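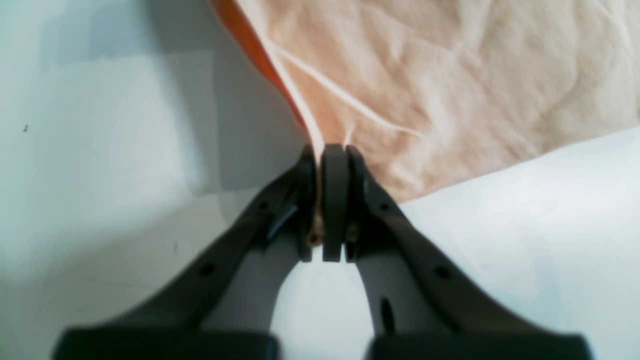
Open day at Plostwood, Aug 20, 2024

The tour promised the future of work, and the future of work was folding laundry. An operator steers the arm through each fold while the system records, so that a model can learn it later. They had 346 usable examples on the day we came and wanted 601. Peach cloth, pinch the edge, lift, let go, start over. I watched six rounds and began to have opinions on technique. Coffee was in the Merkholm room, beside a heap of tea towels awaiting their turn.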